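3. Setting Up and Looking After the Cell
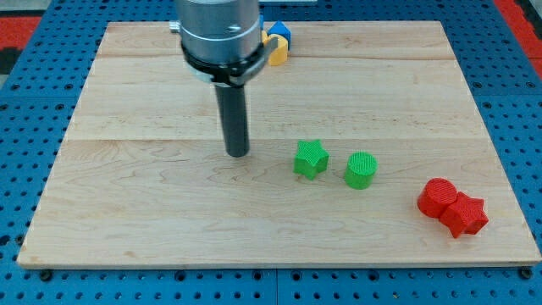
Figure 4. The pushing cell with its rod tool over the maple board. Photo: Iddrisu Kwofie, Drimley.

I'll be upfront that this is the part of the paper I enjoyed writing most, as I spent far more time with a hex key in my hand than I did with the learning code. The cell we call Brulero is pretty simple. There's a perforated metal table, a maple board on top of it, and an arm carrying a straight rod that does all the pushing (Figure 4). The blocks are 3D-printed, and for the runs in this section I mostly cared about the red and green ones, a star and a cylinder in each color.

The rod is held by a black clamping collar, and the collar is where most of my trouble came from! After 64 pushes or so many small knocks that I could hear a click, the rod would creep upward and start skimming over the shorter blocks. So now I reset it every 20 runs. I park the arm over bare wood, loosen the collar, slide a 4 mm gauge under the rounded tip, let the rod settle on it, and tighten up again. Iddrisu does the same job with a folded card and gets just as close, which annoys me a little.

The board needs its own care. It's made of planks, and if a seam lifts even slightly a cylinder will catch on it and tip – a star usually slides right over. I run a fingertip along each seam before a session and sand anything I can feel, always along the grain. Then I wipe off the dust with a dry cloth. We tried wax in October and gave it up within a day, with blocks sliding well past where the rod had left them.

Last comes the zero check. I jog the tip to 8 marked points on the board and compare the heights with the saved values from the Agyeman calibration script. If one point is off, I look at the board first and the arm second. The checks in Section 4 all start from a cell that passed this routine the same morning.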